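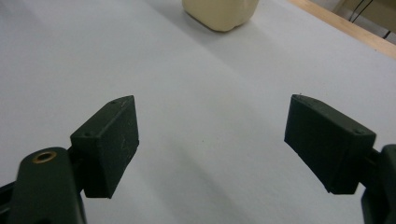

Triltus fingers, open, over the white table.

Triltus planner: frequently asked questions

Why does the planner refuse to close on anything?
Check the width topic first. If it reads 0 while the fingers are wide open, your calibration file is from another gripper. Run the width routine again and restart. Yes, both.

Can I use my old Kaswood configs?
Up to a point. The converter handles joint limits and drops the rest without a word. We plan to make it complain – loudly – in the August release.

How are two grippers kept on the same clock?
Badly, until version 2. Now each stream gets its stamp at the driver, and the merge tool throws out any pair it can't match.

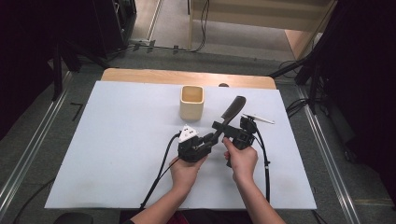

Định Ung wrote in to ask whether the merge tool could at least say which pairs it threw out. It can: set the log level to verbose and clear your afternoon.

Why does tracking drift over a plain white surface?
The tracker wants corners and you have given it a snowfield. It will pick something to follow anyway, usually a shadow.

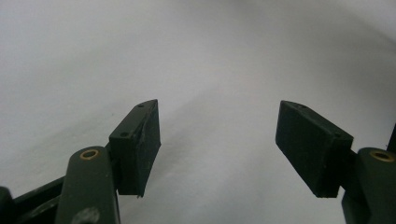 Raise the feature threshold to 225 and let the inertial term carry the dull stretches. If the path still wanders, put some texture down.

How many frames should I keep in the buffer?
The default is 2,000. Lower it if your laptop starts to sound like a hair dryer. 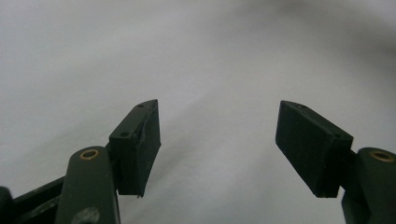

Skasance would like it noted that 100 worked fine on their machine. Their machine is welcome to it.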